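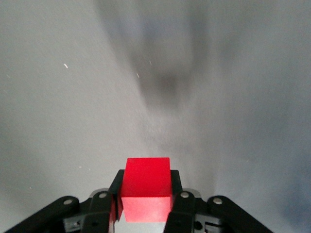
Rikstead, Sat 24 April

Progress report, control and planning software
Project: Troncombe
Prepared by: Ismael Andrade
Reporting to: Quintana program office

Status

Work package 2 (grasp control) is complete. Work package 3 (two-arm planning) is on schedule except for the handover planner, discussed below. Work package 4 (logging and replay tooling) started early and is partly in use. No change to the budget is requested.

Grasp control

The grasp controller now closes on position until contact, then switches to a force limit and holds. The previous version used a fixed closing width per object, which had to be re-entered whenever the cube set changed. The width table has been removed from the configuration. Contact is inferred from motor current and finger velocity; no tactile sensor is used.

The wrist view feeds a small color and edge detector that corrects lateral offset during the last part of the approach. It stops updating once the fingers begin to close. We tried leaving it on during closure and the estimate drifted as the fingers covered the sides of the cube, so that option is disabled by default.

The regression set stands at 347 recorded grasps. All of them replay against the current build without a controller fault. Replay checks the software path only and does not say anything about grasp quality on hardware.

Perception

The fixed view and the wrist views are published with a common clock. Timestamps previously came from the host on arrival, and the planner sometimes acted on a pose older than it believed. Stamping now happens in the driver. Messages older than the configured limit are dropped and a counter is incremented.

Black cubes remain the weak case. Against the dark gray tabletop the segmentation mask breaks up and the pose estimate is noisy. Red and green cubes are segmented reliably under the same settings.

Two-arm planning

The planner treats the bin and the space directly over it as a shared region. An arm must hold the region lock before entering and releases it after retreat. Outside the region the arms plan independently, with a swept-volume check against the other arm's committed path. 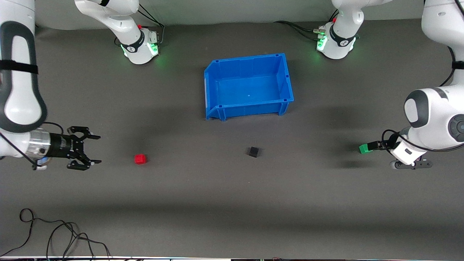
Can both arms place into the bin at the same time?
Only one arm may hold the region lock, so placements are sequential; the second arm can pick and wait outside the region in the meantime.

Median planning time per motion is 53 ms on the bench computer. The worst cases come from replanning while the other arm is leaving the bin. Caching the retreat path removed most of them.

Open issues

The handover planner does not yet handle a grasp that is rotated in the receiving gripper. It rejects the plan and returns the object to the table. A fix is in review.

The Ganditz bridge drops its connection when the log volume is full. Workaround: rotate logs before each session.

There are 8 open tickets against the planner and 15 against tooling. None blocks the next milestone.

Next period

Merge the handover fix, retune segmentation for dark objects, and freeze the planner interface. The interface freeze is due in May. Replay tooling documentation will be delivered with it.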